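**Ticket:** laundry pickup, Sandden site
**Opened:** 20 Aug 2021
**Status:** open

Task is floor-to-basket tidying with the Prerwood gripper. Clothing on the floor: 80 runs, 2 misses. Clothing on furniture: 40 runs, most aborted at approach. Planner returns "no grasp" on soft items lying over upholstery.

Reproduced with fingers open above the basket.

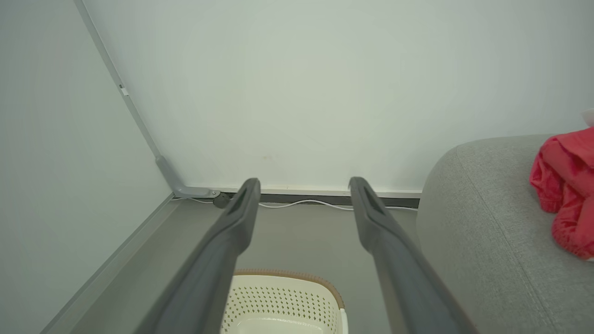

*Wrist view. Red cloth on the sofa at far right, white cable along the skirting.*

Two faults, logged separately. The segmenter merges cloth and sofa into one region. The cable is also passed as a pickup candidate; added to the ignore list.

Raised the depth timeout to 800 ms, no change. Sedton build to be tried next. Until then, furniture pickup stays a manual chore.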